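18 Aug 2025, bench 2, fabric trials

Black cloth again. Mirela Rezende still thinks the Talten fabric will do as the ground for the sweets table, and I still don't. Her case is that pale things stand out on it. Fine, they do. So does every bit of lint in the building. I went over it with the roller for 30 strokes and then laid the pieces out without smoothing it any further, to see what a normal person setting up in a hurry would end up with.

Kept it loose: wicker basket off to one side, the cream ribbed piece near it, pink disc, one wrapped candy stick laid at a slant. No attempt at a pattern.

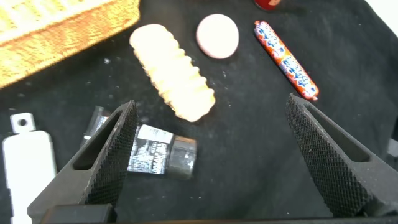
Talten black, rolled once. Specks and wrinkles still there.

What I'd grant her: the ribs on the cream piece read very well, light on top and darker in the grooves. On the Lysenko linen they went flat. The pink disc is fine too, soft edge, faint shadow, no complaints. The basket's golden tan is warmer against black than I expected.

What I don't buy is the claim that the cloth "disappears." My eye goes to the dust first and the candy second. The glossy wrapper, with its white and blue lettering, is louder than the rest put together, and a dark ground makes that worse. Kilteck's sheet says the fabric sheds lint after 42 washes. I'd like to know who washed it.

Cost for the full run is over 500, before hemming. Not signing off on that from one layout.

To do: steam a 61 inch piece and repeat, same objects. Try matte wrappers if Zasolia will send any. Ask Mirela to do her own layout without me in the room, then compare.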